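Gathering Demonstrations for a Tabletop Pick-and-Place Learner
Project report, Irier group
2019-01-16

1. What we set out to do

Our proposal promised a policy that could pick up small parts from a table and put them where they belonged, learned entirely from human examples. It gave data collection one line in the schedule. That line grew to take up most of the term, so most of this report is about it.

2. Collection

We used a hand-held gripper with a camera on it, which let us record demonstrations without tying up the arm. The person holding it does the task, the camera sees what the gripper sees, and in theory the learner can't tell the difference. We named the tool Dalier after a long argument that could have been spent collecting data.

Each session ran to 26 demonstrations. We planned 21 sessions and finished seven, partly because an hour of picking things up and putting them down again is longer than it sounds. The fingers are 3D-printed, and their corners are no longer what the drawing shows. We kept the same pair for the whole set so the learner would at least see consistent damage.

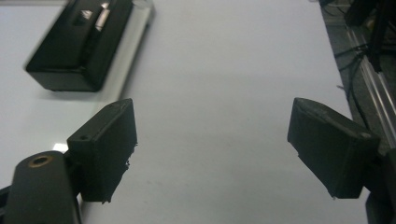
Starting positions caused the most trouble. Left alone, every one of us began with the gripper nicely lined up over the part, which teaches a policy to succeed only when most of the work has been done for it. From the third session on we began each demonstration with the fingers open and well away from anything worth grabbing. The early recordings are still in the set, labelled "optimistic".

We also threw out around 5 per cent of the recordings for hesitation. A person who stops to think produces a gripper that hovers, and our first trained model had picked up hovering beautifully.

3. Labelling

Start and end points were marked by hand in Chuensuk, our labelling script. Two of us disagreed about what counted as a finished grasp, and the colour coding in the spreadsheet records both opinions. We'd settle that definition before recording anything next time, and write it on the whiteboard in permanent marker.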